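Clothing Exchange to Reopen in Refurbished Room at Fitzgerald Hall

Hindcombe, September 11, 2022 – The Hindcombe Clothing Exchange has returned to Fitzgerald Hall after a summer of repairs to the ground floor. The service accepts clean, wearable clothing from residents and passes it on free of charge to households in Hindcombe and Porkthorpe. Donations are being received and sorted now, and the doors will open to visitors as soon as the first full sort is complete.

The exchange operated from temporary space in Porkthorpe while the work was carried out. Residents who left items there do not need to collect or resubmit them. All stock has been transferred to Fitzgerald Hall and will be sorted together with new donations.

Clothing is taken from the baskets one piece at a time, checked for damage, and folded on a flat surface before it is shelved. Dark garments are kept apart from light ones at every stage. Items with missing buttons or open seams are set aside for mending – the mending group meets in the same building – and are returned to the shelves once they have been repaired.
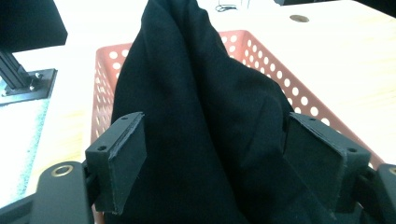 Under the revised procedure, each household may bring up to 2 bags per visit. Shirts, sweatshirts, pants, skirts, coats, and children's clothing are all accepted. Underwear, swimwear, and single shoes cannot be taken. Donors are asked to empty all pockets and to fasten zippers before handing items over. Bags left outside the building when it is closed will not be accepted, and residents are asked not to leave them at the side entrance on Rarna Street.

The room has been rearranged to give more space to folding, which was the main cause of delay last year. Work surfaces are wood, and the walls on the shelving side have been repainted white. Funding of $2000 for the repairs and furnishings was approved by the Hindcombe Neighborhood Fund last December.
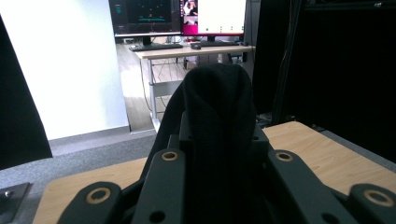
Light wooden board and white wall at Fitzgerald Hall.

Several residents have asked whether clothing may be tried on before it is taken. A fitting area is included in the new layout and may be used during all opening hours. Visitors may take up to 9 items per household per month. No proof of income or address is required, and no record is kept of what is taken beyond the number of items.

The wooden surfaces are to be used for clean clothing only. Food and drinks must be kept in the hallway, and wet coats should be hung on the hooks by the entrance. Staff will wipe down the surfaces at the end of each session with a damp cloth and mild soap – bleach and abrasive pads are not to be used on the wood.
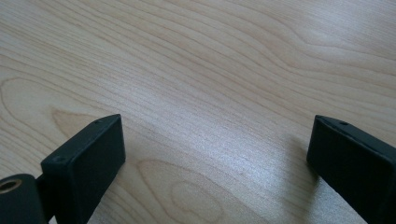

Wood grain on one of the surfaces at the hall.

Sorting sessions will continue through the fall. Residents who would like to assist may sign up at the front desk of Fitzgerald Hall or at the Porkthorpe library. No experience is needed, and new helpers will be shown how items are checked and folded at their first session. Helpers under 16 must be accompanied by an adult.

Winter coats are in particular demand and may be donated at any time. Clothing that remains on the shelves for 3 months will be offered to partner exchanges in the county. Opening hours will be posted on the hall notice board and on the Hindcombe community page.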